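Fastener Organizer Check, Small Parts Bench
Rellgate workshop, site checklist with comments
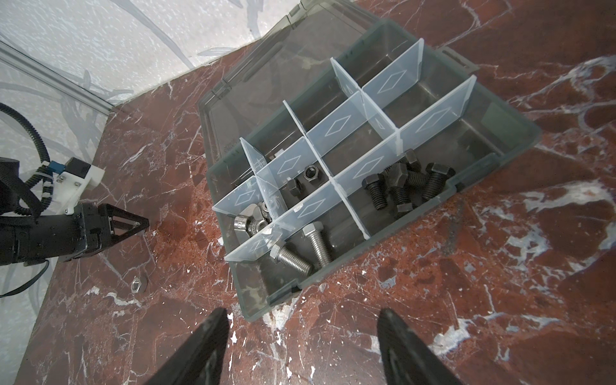 Checked by: Iveta Doležal
Day: Tuesday, before the 2 p.m. shift
Location: Room 311, stone-top bench by the white wall
Applies to: compartment organizer boxes with hinged lids, in use for bolts and nuts

Answer each item with OK, Fix, or N/A. Write a comment for anything marked Fix. Items marked Fix stay on the sheet until the next check, even if they are taken care of the same day.

Section 1. Box and lid

1.1 Lid opens all the way and stays open without being held.
OK
Comment: Lid rests on the wall when the box is pulled back far enough. If the box is used on the middle table, put something behind it or take the weight off the hinge by hand.

1.2 Hinge has no cracks or white stress marks.
OK
Comment: Looked at both ends with a flashlight. The old Sternberg box had a crack at the left pin that took months to show from the front, so check from the back as well.

1.3 Lid closes flat and the latch clicks.
Fix
Comment: Latch closes but needs a second push. Do not carry the box by the lid until this is sorted out. Replacement latch requested from Tichý.

1.4 With the lid closed, parts cannot pass over the dividers.
OK
Comment: Tipped it slowly to each side over a tray. Nothing moved from one compartment to another. The small nuts are the ones to watch.

1.5 Bottom of the box is clean and sits flat.
OK

Section 2. Dividers

2.1 All dividers are pushed down fully into their slots.
OK
Comment: One in the back had come up slightly. Pressed down during the check.

2.2 No broken corners or sharp edges.
OK
Comment: Run a gloved finger along the top edge. Clear plastic hides chips well.

2.3 Labels are readable and stuck down.
Fix
Comment: The white sticker on the divider near the middle is too small to be of use to anyone standing at the bench. Every compartment that holds parts should have a label on its front divider with thread size and length. Use the label printer, not a marker. Marker wipes off with the first oily glove.

2.4 Dividers are clean enough to see through.
OK

Section 3. Contents

3.1 One type of part per compartment.
OK
Comment: Black hex bolts are in the lower right, stainless hex bolts in front, dark nuts in the center, and the small silver nuts at the left front. No mixing found.

3.2 Bolts and nuts that go together are near each other.
Fix
Comment: The dark nuts are fine where they are. The stainless bolts and the silver nuts should be side by side. Move the nuts when the labels are done so the work is only done once.

3.3 No plated or black parts stored with stainless.
OK

3.4 Threads are free of dirt, burrs, and dried thread locker.
OK
Comment: Tried a nut by hand on each of the black bolts. All ran down to the head without a wrench. Bolts that come back from a job with blue or red residue go in the reject cup. They do not go back in the box.

3.5 No rust.
OK
Comment: Wipe with a dry cloth only. Oil from the spray can collects in the floor of the compartments and picks up dust.

3.6 Stock is above the reorder line.
Fix
Comment: Low on both kinds of bolts. The reorder line for the black hex bolts is 20 and we are well under it. The stainless ones are lower still. Order form sent to Roltero, one pack of 70 for each type. Until it arrives, sign the bolts out on the clipboard so we know which job has them.

3.7 Empty compartments are wiped out.
OK
Comment: Many of the rear compartments are free. Leave them free for now. The washers from the drawer will go in once they have been sorted, and that has not been started.

Section 4. Bench surface

4.1 No loose parts on the bench.
Fix
Comment: One silver hex nut was lying on the marble to the left of the box. A loose nut gets swept to the floor, and this floor is bad for it. Anything found outside the box gets checked against a gauge before it goes into a compartment. Do not match it by eye.

4.2 Surface is dry and free of grit.
OK
Comment: The red marble is polished and parts slide on it easily. It also marks. Put the rubber mat down before setting out heavy bolts. Small nuts are hard to spot on the veined parts, so look from low down with the light on.

4.3 Box is not near the edge.
OK
Comment: Keep one hand's width of bench in front of it at least.

4.4 Cables are kept clear of the box and out of the reach area.
OK
Comment: Lift the box when moving it. Do not slide it over a cable.

4.5 Lighting is good enough to read thread size marks.
OK

Section 5. People

5.1 Anyone using the box knows where rejected parts go.
OK
Comment: Asked two people, both knew.

5.2 Gloves suitable for small parts are available.
Fix
Comment: Only large left in the dispenser. Large gloves and small nuts are how parts end up on the floor. Medium and small are on the supply list for August.

5.3 Magnetic pickup tool is in its place.
OK
Comment: It is hanging on the hook. Remember that it will not pick up most of the stainless parts. Use the soft brush and the pan for those.

Open items from this check

1.3 Latch, waiting on part
2.3 Labels, all filled compartments
3.2 Move silver nuts next to stainless bolts
3.6 Bolts on order
4.1 Loose nut, gauge and return
5.2 Gloves in medium and small

Carried over from last check

Drawer of unsorted washers is still unsorted. It has been on this sheet three times. If it is there again next time, the drawer gets emptied into the scrap bin and we buy new ones.

Next check: same time, next month. Bring the thread gauge and a fresh roll of labels.

Signed: I. Doležal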